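Vondo Block Pickup Demos (simulation)

Hi, and thanks for stopping by. I'm Bronwyn Pirihi, I put this set together with Jarrah Hoani, and this page is the readme. I've tried to write down everything I kept having to explain over chat, so if it rambles a little, sorry, it was written in bits between recording sessions.

What's in it

200 teleoperated demos of one simulated arm picking up one gray block from a wooden table. All of it was driven by hand, by the two of us, and none of it comes from a planner or a script. There are also 16 extra runs in a folder called held_back, and please keep those out of your training split! We use them to check policies and they're no good for that once a model has seen them.

The task is always the same. Arm starts somewhere up high, comes over the block, goes down with the fingers open, closes, lifts. An episode ends when the block has been off the table for two seconds, or when the operator gives up and hits the stop pedal. Both kinds are kept and the outcome is in the metadata, so filter on that if you only want the good ones.

What changes from one run to the next is everything else. The block moves, the light moves, and we throw big clutter onto the table, some of it pretty ridiculous. I picked most of the props from our junk folder and I regret nothing.
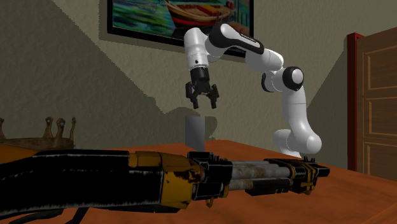 Open gripper over the block, with the black and yellow prop lying across the foreground and part of the crown behind it.

I like this kind of layout a lot because the prop hides part of the block from the viewing camera. You can still work out where the block is, but you have to want to. Layouts like that are tagged "occluded" and they make up a good part of the set. If your policy does great on the clear tables and falls apart on those, welcome to the club (our first three did the same thing).

How we drove it

We used Wakosel, our own little teleop program. You hold a hand controller, the gripper follows your hand, and the trigger closes the fingers. Squeeze the side button and the arm stops listening, so you can put your hand back somewhere comfortable and carry on. That button press is logged as "clutch" and you will see it all over Jarrah's episodes. He's short on desk space.

The operator sees the same camera view that gets saved, and no other. We argued about this. Jarrah wanted a second window looking down from the top, which would have made the whole job easier, but then the person knows things the policy can't, and the motions stop making sense from the recorded view. So one view it is. It does mean there's some wobbling on the way down while we figure out the depth, and we left the wobbling in. The shadows help more than I expected, by the way. After a day or so I was lining up the fingers by their shadow half the time.

Two styles of driving

We really don't move alike. I come in high, stop, look, then go straight down. Jarrah swoops in along a curve and closes while he's still settling. Every episode has an operator field, either "bp" or "jh", and I'd suggest trying one operator alone before you mix us. A simple cloning model trained on both of us tended to hover above the block as if it couldn't decide who to be.

What gets saved

Each episode is a folder with:
the camera frames
joint positions and velocities for the arm
finger opening
the controller pose, raw, before any smoothing
clutch and trigger state
block pose from the simulator
meta.json, with operator, outcome, light setting, props and tags

The block pose is there for scoring. Train on it if you like, but say so when you report numbers, please.

Getting started

Unpack the archive, then run the check script from the top folder:

python check_episodes.py --root ./episodes

It should finish with "200 ok". If it complains about missing frames, your unzip tool probably choked on the long folder names, and unpacking closer to the root of the drive fixes it. To watch a demo, use:

python replay.py --episode 338

Yes, the numbers go past 200. We threw out test recordings along the way and never renumbered, so the last ID is 490 and there are big gaps. The loader doesn't care.

Known problems

The fingers sometimes sink a hair into the block when they close. It's a contact setting we got wrong early and fixed late, and episodes from before the fix have "soft_contact": true.

A few of Jarrah's runs start with the clutch held, so the arm sits perfectly still for the first stretch. Trim those or your model will learn to sit still too. Mine did, very convincingly.

The block never changes size or color. If you need variety in the thing being picked up, this set won't give it to you, and I'd look at mixing in something else.

There's no language label. We talked about adding "pick up the gray block" to every episode and felt silly.

Using it and sending fixes

Free for research and teaching. The room and the props have their own terms, listed in props_license.txt, so read that before you reuse the models outside this set. If you find an episode with the wrong outcome, send me the ID and the frame where it goes wrong and I'll fix it in the next upload. Last upload was Sat 11 March, and it only touched the metadata, so you don't need to download the frames again if you already have them.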